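# Besuch bei Trernby: Handgreifer, Rechenblatt und eine offene Frage beim Arm

22. Mai 2022, Notizen für unsere Beschaffungsrunde

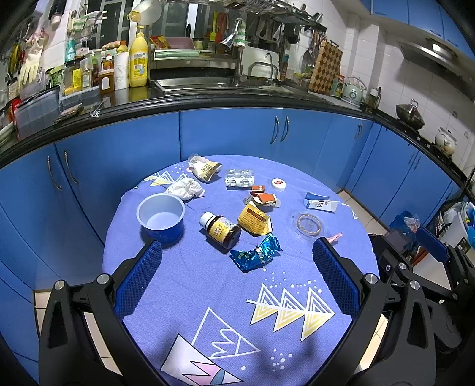

Die Anfrage bei Trernby lief seit März. Wir wollten vor der Bestellung sehen, wie dort Aufräumaufgaben im Haushalt aufgenommen werden und was davon wir selbst anschaffen müssen. Im Haushaltsplan stehen bei uns bisher zwei Zeilen: Handgreifer und ein Roboterarm mit Sockel. Für die erste Zeile gibt es inzwischen eine brauchbare Grundlage, für die zweite nur zum Teil.

Geführt hat uns Lorenz Kofler, der bei Trernby die Aufnahmen plant. Er hat am Anfang gleich gesagt, dass er zu Preisen nur für die Geräte Auskunft gibt, die sie selbst gekauft haben.

## Handgreifer

Trernby arbeitet mit Greifern von Harms. Ein Stück kostet 554 Euro netto, ohne Kamera und ohne Halterung. Acht Stück sind im Haus. Kofler rät davon ab, mit weniger als zwei pro Arbeitsplatz anzufangen, weil sonst bei jedem Defekt die Schicht steht.

Verschleißteil Nummer eins sind die Fingerpolster. Auf glatten Folien und kleinen Flaschen muss die Auflage griffig sein, und wenn sie sich an den Kanten löst, rutschen flache Teile wie Tablettenblister weg. Trernby tauscht nach 1000 Aufnahmen, unabhängig vom Aussehen. Polster sind beim Hersteller nur im Satz zu haben, Lieferzeit zuletzt acht Wochen. Das müssen wir bei der Erstbestellung mitnehmen, in unserem Entwurf fehlt es ganz.

Die Schrauben an den Gelenken zieht die Frühschicht nach. Ein eigener Wartungsvertrag wurde geprüft und verworfen.

## Arbeitsplatz und Material

Gearbeitet wird in einer eingerichteten Küche am runden Tisch. Auf dem Tisch liegt, was in einem Haushalt eben liegen bleibt: Verpackungen, Taschentuch, Becher, Medikamentenschachtel. Gemusterte Tischdecken sind ausdrücklich gewünscht, einfarbige werden nur für die Einweisung benutzt.

Beim Verbrauchsmaterial hatte ich einen kleinen Betrag angesetzt. Nach dem Gespräch halte ich ihn für zu niedrig. Zerknüllte Folien und aufgerissene Kartons verändern sich beim Greifen und werden laufend ersetzt. Dazu kommt die Zeit fürs Einkaufen und Sortieren, die bei Trernby anfangs unter Sonstiges lief und später eine eigene Kostenstelle bekam.

Gefragt habe ich auch nach der Miete für die Küche. Dazu gab es keine Zahl. Kofler meinte, ein Umbau in eigenen Räumen lohne sich erst, wenn der Aufbau länger als ein Jahr stehen bleibt.

## Roboterarm

Zur Auswahl standen bei Trernby Plirkton und Dovari. Genommen wurde Dovari, vor allem wegen des Sockels, der sich ohne Bohren aufstellen lässt. Plirkton war im Grundpreis günstiger, verlangt aber eine Bodenplatte und die Schulung im eigenen Werk. Beide Angebote durften wir durchblättern, Kopien gab es keine.

Offen ist für uns:

- ob der Dovari-Sockel auf unserem Doppelboden stehen darf
- wer die Abnahme macht und was sie kostet
- ob wir den Arm im ersten Jahr mieten können
- Ersatznetzteil, war in keinem der Angebote enthalten

## Was ich in den Plan übernehme

Die Handgreifer bestelle ich in zwei Losen, damit wir nach dem ersten noch die Halterung wechseln können. Polstersätze kommen dazu, ebenso eine Zeile für Material samt Arbeitszeit. Der Arm bleibt vorerst mit Sperrvermerk drin. Bei Dovari habe ich ein Mietangebot angefragt, bei Plirkton die Maße der Bodenplatte.

Anfahrt: Vom Bahnhof sind es zehn Minuten zu Fuß, Parkplätze hat Trernby nur im Hof, bitte vorher anmelden. Wer beim zweiten Termin mitfahren will, trägt sich in die Liste im Projektordner ein.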